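Reference > Automation > Service robots > Handling of soft goods

Contents | Background | Performance | Outlook | See also

Robotic handling of household textiles

Robotic handling of household textiles is the use of machines to pick up, move, fold and store cloth items such as towels, garments and bags. It is a subfield of service robotics and overlaps with sewing and packing automation on the shop floor. As of 4 November 2018, no general-purpose machine performs these chores unattended at the speed of an adult.

Background

Most industrial arms work on rigid parts held in fixtures. The shape of such a part is known beforehand, and one measurement of its position is enough to plan a grasp. Cloth has no fixed shape. It sags under its own weight, folds over itself and changes outline each time it is touched. Thin material adds a sensing problem: light passes through it, so a camera records two or more layers at once and the printed pattern shows in several tones.

Parallel two-finger grippers are a common choice for research because they are cheap and simple to control. A pair of flat fingers can pinch a bunch of fabric but gives little information on how many layers have been caught.

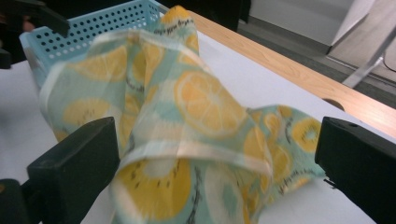

Fruit-print fabric bunched between gripper fingers beside a perforated basket.

Bags and pouches

Pouches are harder than flat cloth. The machine must find the mouth, separate outer fabric from lining, and keep the opening clear if anything is to be put inside. A slumped pouch hides part of its own outline, and its mouth may point in any direction. Basket rims are a further obstacle, as a draped edge can lie over the rim and leave the item half in and half out.

Performance

Published figures are difficult to compare. Trials differ in fabric, lighting, starting position and what is accepted as a finished task. In a bench study at the Plamville workshop in March, a two-finger system developed by Bunow was given 238 attempts at moving a soft item between a basket and a table. It completed a single transfer in 40 seconds on average, against 2 seconds for a person. Seven items of differing weight and weave were used.

Three types of failure were logged: a missed pinch, a slip during lifting, and a release that left the item outside the target area. The Zotmont protocol, used in the same study, scores only the final position and ignores the condition of the folds.

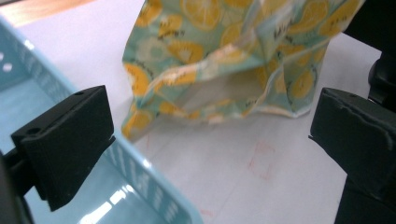
Outlook

Shop-floor use is limited to narrow cases, such as feeding flat cut panels of one known fabric. The Skála project has proposed a shared set of test items for home tasks, including towels, socks and lined bags. Sorting and folding of mixed laundry remains manual in ordinary homes.

See also: Grasp planning; Deformable objects; Bin picking

Shares: 7 | Comments: 2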